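Progress Report to the Hallik Fund
Kurov Community Seed Library and Growing Garden
Reporting period: October to March 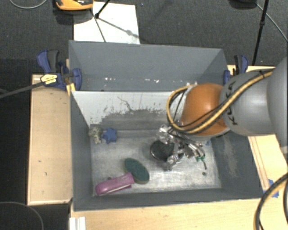
This report covers the first half of the grant. I try to describe the work in the same order as in our application, so that it is easy to compare the plan with the results. Where we did something different from the plan, I say it in the section where it belongs. The financial table is sent separately, in the form you gave us.

1. The seed collection

The main purpose of the grant is to keep local vegetable varieties alive and to make them available for free to people who live in Kurov and in the villages near it. At the start of the period we had seed in paper envelopes, kept in shoe boxes, and the labels were written by different hands over many years. Some labels had a variety name but no year. Some had a year but only the word "bean."

During October and November we went through the whole old collection. Each envelope was opened, cleaned of dust and dry pod pieces, and given a new label with the name, the year of harvest and the village of origin, if known. Seed without a year was put into a separate group for testing. We decided not to throw away anything before the test, also when it looked very poor.

The application promised that we would have 8 bean varieties ready for lending by the end of March. This goal is reached. The varieties are described on a printed sheet which every borrower can take home. We wrote the sheet in short sentences and with the local names first, because many older gardeners do not use the catalog names and are a little offended by them.

With peas we are behind. The pea seed was damaged by weevils, much more than we expected, and after sorting there was not enough healthy seed to lend. We kept all of it for our own sowing this spring. If the summer is normal, peas can be offered next winter. I would like to ask that this part of the goal is moved to the second half of the grant.

2. Germination tests

The tests were done in January and February on damp paper towels, in closed plastic boxes, on top of the kitchen cabinets where it is warm. For each variety we wanted to know if it is safe to give the seed to a beginner, who will lose interest if nothing comes up.

Beans did well in general. Tomatoes did better than we hoped, even the very old ones. The parsnip seed was completely dead, all of it, and the same with most of the onion. This is normal for these two plants, as their seed does not keep long, but we had written in the application that we would "revive" the Skoltier onion, which is a flat yellow onion that was grown here before. One of our members has since found fresh seed with a family who still grows it. We received a small bag and it was sown in trays at the end of February. So the onion is not lost, but it came back by another road than the one we described to you.

We made one mistake in the tests. The first tray of peppers was placed too close to the stove pipe and dried out over one night. We repeated the test with new seed from the same envelopes. The second result is the one in our records, and the first is marked as not valid.

3. Storage

From the equipment budget we bought glass jars with rubber seals, silica gel, and a used refrigerator. The refrigerator works well but is louder than we would like, and the reading group which meets in the next room has asked us to turn it off during their evenings. We agreed to try a thicker mat under it first. Now it is quieter, and it stays on.

The jars were cheaper than planned. With the money that was left we bought a small hygrometer for the storage room. I hope this is acceptable, as it is in the same budget line. The humidity in the room was too high in autumn, and we moved the shelves away from the outside wall.

4. The garden

The soil at the growing garden is heavy clay and holds water for a long time after rain. In the application we planned raised beds along the whole south side. We built 10 beds before the frost, and this is the full number. The boards are larch, not treated, bought from the Ogunleye sawmill, where we received a fair price and also the delivery without cost. We filled the beds with garden soil, leaf mold and compost from the town.

The town compost was a disappointment. It had many small pieces of plastic in it, and it took several afternoons to pass it through a screen. For the second half we prefer to buy less compost and of better quality. The cost will be nearly the same.

The path between the beds is only partly done. The gravel could not be delivered in December because the lane was too soft for the truck. It is ordered again for April, after the ground is dry.

We lost 2 of the young plum trees at the fence to hares. The others now have wire around the trunk up to knee height. The trees were a gift and not paid from the grant, but I mention them as they are a part of the garden plan you approved.

5. Workshops and lending

We held winter workshops on three subjects: how to save tomato seed, how to thresh and clean beans at home, and how to plan a small garden so that squash varieties do not cross. The squash workshop was the most difficult to teach. People like to hear that they can grow everything, and it is not pleasant to explain that two kinds of squash in one garden can give strange children. Next time we will use drawings and begin with the flower, and leave the rules to the end.

The bean workshop was full, with 19 people, and we had to bring chairs from the reading room. Many brought their own beans in bags and wanted to know what they are. We could not always answer. But several of these beans are now in the collection with the name of the village, and I consider this the best result of the winter, although it was not written as a goal.

Lending started in March. A borrower takes seed in spring and promises to bring back the same amount, or more, in autumn. We do not ask for a deposit. Before the start there was a long discussion about this among our members, and I will tell you in the final report if the trust was justified. From similar libraries we heard that roughly half of the seed comes back, and we made our plan with this in mind.

6. Difficulties

Besides the things named above, the largest difficulty was time. The labeling took much longer than we planned, and for this reason the printed growing guide is not ready. The text is written for beans and tomatoes. Lettuce and squash are missing, and the drawings have not been started. We want to have the guide ready for print in September and not in May. This does not change the cost, but the payment to the printer moves into the second half.

There was also a leak in the roof over the storage room during the thaw. No seed was damaged. The building owner repaired it within the week.

7. Plan for the second half

In April and May: finish the path, plant out the Skoltier onion, sow the peas and the tested beans. Each bean variety gets its own bed or its own pole, with a label at both ends of the row, as labels here like to disappear.

In summer: two open garden afternoons, and a visit for the school classes before the vacation starts. We also want to write down the growing stories of older gardeners together with the seed, when they agree to it.

In September: harvest, return of the borrowed seed, printing of the guide, and the last germination test for the varieties which gave a weak result this winter.

We ask the Hallik Fund to approve two changes: moving the pea goal to the second half, and moving the printing of the growing guide to September. The total budget stays the same. Receipts for the equipment and the boards are kept in the office and can be sent as copies if you wish to have them.

With thanks for your support and your patience with our questions in the autumn,

The coordinator, Kurov Community Seed Library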